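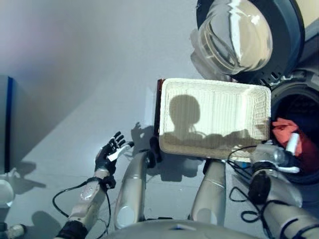
How to put together your own history of a bus route

If you've ever stood at a stop and wondered why the bus takes that odd loop behind the school instead of going straight up the hill, you already have what you need to start a route history. I did my first one on the 46, the Trellby to Castum bus I rode to work for years, and I had such a nice time with it that I've done a few more since (the 12 was the hardest, so please don't begin with that one!).

Pick one route and one starting date. The date can be anything you can prove: a printed timetable, a notice in the local paper, a change of operator. I started the 46 in June of the year it was pushed out past Vergara Road, simply because I had the leaflet in a drawer.

Next, write down the route as it runs today, street by street, in both directions. Ride it with a notebook if you can. Buses often go out one way and come back another, especially around a town center with one-way streets, and the public map will smooth all that over for you.

Now work backward. Your library probably keeps old timetables in a box somewhere, and it's worth asking at the desk even when the catalog shows nothing. Mine had 30 of them tied up with string. For each one, note the date it took effect, the two end points, the first and last bus, and how often it ran on weekdays, Saturdays and Sundays.

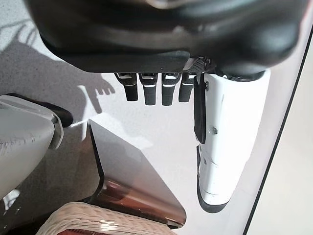 Black robotic hand, close up.

Put each change on its own line, oldest at the top, and use the same few words every time: extended, cut back, diverted, renumbered, withdrawn. It feels stiff at first, but when you have a long list you'll be glad of it. A line of mine looks like this:

Sunday service extended from Kumano Street to Castum Station via Mill Lane.

When two sources disagree, keep both and put a question mark beside them. Timetables were printed early and plans changed, so a route might have started a week or two after the leaflet promised. Newspapers are good for settling these, and so are the letters pages, where people complained about a missing bus in wonderful detail.

Keep an eye out for numbers that get used twice, too. The 475 I remember as a school bus had been a market day service long before that, on completely different roads, and I spent a whole weekend mixing up the two. Give each one its own page.

We use cookies to improve your visit. By continuing to browse this site you agree to our use of cookies. Accept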